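Teleop cells and the 250 mm/s rule - what do you put in your site procedure?

Forum: Small robots and benchtop cells > Safety and good practice

kelpie_mech
I've been asked to write a one-page procedure for our bimanual bench cells. Two small arms per table, leader-follower teleop, operators sitting within reach. The draft I inherited from Ostus says "reduced speed at all times" and leaves it there. Does anyone hold to 250 mm/s at the gripper during recording, or only for setup and teaching?

brackenridge9
Only setup here. The arms are light and we did our own contact measurements. Write down what you measured and who signed it. A speed number with no payload and no gripper listed beside it is useless to whoever does the next review.

Venkatesh Hegde
I disagree with leaving recording out. An operator on the leaders is looking at the task and not at the person leaning in to reset an object. Our rule at Krishnan is one pair of hands near the table, and the follower arms are held before anyone reaches in. We logged 3,892 episodes under it and the resets added very little time.

kelpie_mech
Held or powered down? If I cut power ours drop.

Venkatesh Hegde
Held, with the stop button in the resetter's hand. Power down only with the arms parked on their rests.

torque_and_tea
Held is not isolated though. If the leader gets bumped and the enable is still on, the follower goes with it. I'd want the enable dropped in software as well as someone saying "clear" out loud.

brackenridge9
Fair point. We added that after the Flundia job.
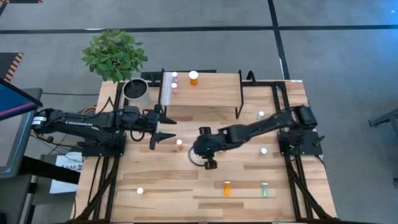
kelpie_mech
Housekeeping is the section I've had the most trouble with, so tell me if it's overdone. My draft says every object on the table goes on a reset sheet, every container is capped unless the task needs it open, and anything outside the task stays out of both arms' reach. With pill bottles on the raised shelf and more on the tabletop, plus a white cap on its own toward the lower left, I'd want the sheet to list caps separately from bottles. I've also got a line about keeping plants and monitors clear of the arms' swing, and one on tying back cables near the bases.

torque_and_tea
Caps as their own line, yes. Small parts end up under a gripper finger or on the floor. I wouldn't ban plants outright - put a keep-out distance in and apply it to everything.

Venkatesh Hegde
Agree on the distance. Put a revision number on the sheet too. Ours is on its fourth and people still print the second.

kelpie_mech
Thanks all. I'll go with held, enable off, verbal clear, and the 250 for setup until we've done our own measurements on the Nosaseo grippers. Will post the draft in July.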